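Chapter 4
A Visit to the Workroom: How Office Tasks Are Shown to a Robot

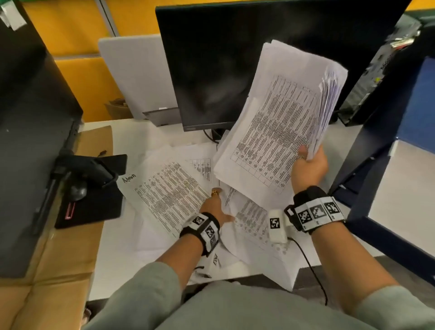 Department of Applied Automation, Umomgate College

In January our second-year students went to the open day of Nair, a small company in Umomgate which prepares lessons for robot arms. Many of them expected to see big machines and yellow fences. What they met first was a desk with a lot of paper on it.

Padmavathi Raju, who guided the group, began with the sorting of printed lists. To lift a thick stack with one hand and keep a loose sheet flat with the other is easy for us, and we do it while thinking of something else. For a robot it is a difficult piece of work. Paper bends, it slides, and two sheets can stick together. The black and white squares worn on the wrists give the position and the turning of each hand, so the movement can be studied later step by step.

The students were invited to try the same task themselves. One of them asked why the desk had not been tidied before the visitors came. Mrs Raju answered that a tidy desk would teach very little. In a real office there are cables, a mouse, a monitor and old papers, and the hand must find its way between them.

After the demonstration, Thirumalai Iyer explained how the recordings are stored. The project has the name Stundevura and it is shared with a partner laboratory in Udine. At the time of our visit it held 407 recordings of paper handling, and 21 of them were set apart for testing only. We shall return to this separation in section 4.3.

In this chapter you will learn:
how the position of a hand is measured with printed markers
why soft and thin objects are harder to grip than hard ones
how a long task is divided into short actions
how to write a report after a company visit

Before you read further, take a stack of used paper and move it from one side of your table to the other. Write down every action of each hand, also the very small ones. Keep your list, as you will need it for the first exercise in section 4.1.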